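Re: finger drift on the hand cell

skesau_fan
Re-zeroed all the fingers at 2,647 cycles and wow, what a difference! Closes so smoothly now – I'd do it every 108 hours.

trostine6
That often? Sorry, I disagree. Check the wrist screws first. Two of mine had backed out and re-zeroing just hid it.

skesau_fan
Fair, but mine were tight. I love how quick the routine is anyway.

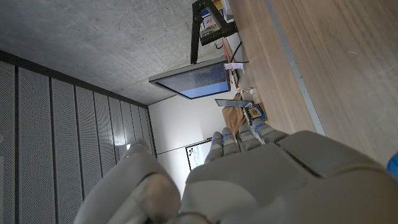

Posted by Benjie Macaraeg, June
Blue lights on at the finger joints, fingers up and a little apart. I like this pose for checking the seams in the shell too. Still with trostine6 on the screws, though!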